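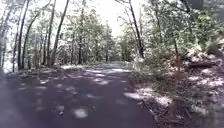 The delivery cart stopped 400 metres into the woodland path, reversed a short way, and then drove itself up the leaf bank at walking pace. It came to rest with two wheels off the ground and its load still strapped down. The person walking behind it had already pressed the stop button, and the cart had ignored it for 4 seconds.

"Those seconds are the part I care about," says Carol Lockwood, who runs field trials at Vurneck. "A cart losing the path is a fault. A cart losing the path and not stopping when it's told to is a safety matter, and we wrote it up as one."

The cart, known in the firm as the Jakamier, carries tools and supplies between buildings on large estates. It had covered 2000 kilometres on open ground before it was sent into the trees in July. Lockwood says the team expected trouble with wet leaves. What they got was trouble with light.

"Under trees the sun comes through in patches, and the patches move when the wind gets up," she says. "The tarmac is dark, the patches are nearly white, and the dry leaves at the side are nearly white as well. The software looks for where the surface changes. It decided a strip of sunlit leaves was the path."

There was little else to correct it. The path has no painted lines and no kerb, and soil and leaves spill over the sides. The satellite signal was poor under the canopy, so the cart was leaning on its cameras more than it would in a car park.

Heidrun Aebischer, who looked after the stopping system, went through the logs that evening. The radio message from the handset had arrived at once. It then sat in a queue behind the path-finding process, which was using nearly all of the computer's time trying to make sense of what the cameras sent it.

"The stop message should never have been in that queue," Aebischer says. "It was put there early on, when we had one computer and a cart that weighed very little. The cart got heavier and the wiring stayed as it was. I had seen the drawing many times and not picked it up."

She has since moved the stop to a separate circuit that cuts power to the motors directly – no software involved. The cart also now halts if its cameras and its wheel sensors disagree about which way it is heading.

The light problem is taking longer. Lockwood's team has tried a camera that copes better with bright and dark areas side by side, and she describes the results as mixed. Mornings are fine. Early afternoon, with the sun high and a breeze, still gives false edges.

Was anyone hurt? "No. Our walker was behind it, and there was no one on the bank," Lockwood says. "I don't take much comfort from that. People do sit on that bank."

Woodland runs are suspended until the new stop circuit has been checked by someone outside the firm. The open-ground routes started again once the circuit was fitted, with a walker beside each cart.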